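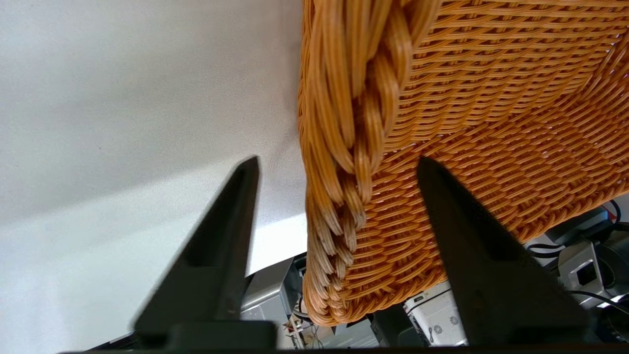
Hinata Hirano keeps her baskets in order of size, and she would like other people to do the same. She has sold them from a shop in Saltstead since 2000, and before that she had a Monday stall at Clavemthorpe market, where most of her stock came off the back of a cousin's van.

"People think a basket is a basket," she says. "Then they buy three, all the same size, and ring me up to ask where they are meant to put them."

The shop is one long room with a kitchen behind it. We talked in the kitchen in February, with the door propped open so she could hear the bell. There were 141 baskets on the shelves that morning. She knew the number from having just finished the stock sheet, and she wasn't pleased with it. She prefers to go into spring with fewer.

Her advice on buying is short. Look at the rim first. The rim is where a basket gets picked up and dragged off a shelf, and it is where the ends of the strands work free. "I look at the rim, then I turn it over and look at the bottom. The sides I hardly bother with. If the rim is good the sides are usually good."

Loose ends don't worry her much. She trims them with nail scissors and leaves the rest alone. She has tried glue and doesn't like it - it goes yellow and picks up fluff. Faded strands she leaves as they are, although customers do ask whether she has a stain that would match.

On stacking she has more to say. A basket should go inside one slightly bigger than itself, and it should come out again without a fight. Two to a stack is her rule at home. In the shop she goes higher, for want of room, and regrets it every time somebody wants the one at the bottom. 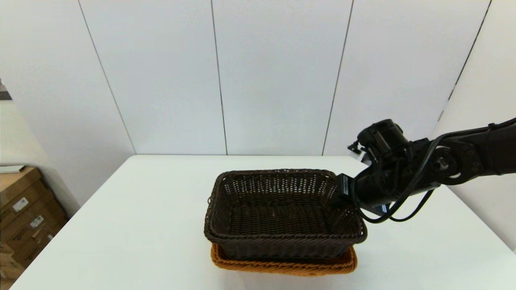
"Put the dark one in the light one, if you've got one of each," she says. "Then you can see there are two. With two the same colour you forget, and you go looking for the other one all over the house."

She lifts a basket out by the rim, one hand on each side when it is full and one hand when it isn't. If it sticks, she holds the lower one down and rocks the upper one gently. Pulling hard at one corner is how rims get bent, in her view, and a bent rim never quite goes back.

The baskets she sells most are a plain rectangular line called Shek, which she buys in from a small importer in Flundville. They go for gloves, post, bread, phone chargers and, in one house she delivered to, nothing but seed packets. She has no opinion on what goes in them as long as it is dry.

For cleaning she uses a soft brush and, once or twice a year, a damp cloth. After that they stand on the kitchen table until the next day. She won't put them by a radiator. "They go brittle. You hear them creak when you pick them up."

I asked whether she had kept any for herself. She has four, two upstairs and two by the back door, and one of those came from the market stall. It still has its price written on the bottom in pencil. She has been asked to sell it and has said no.

The bell went then, and she got up to see who it was.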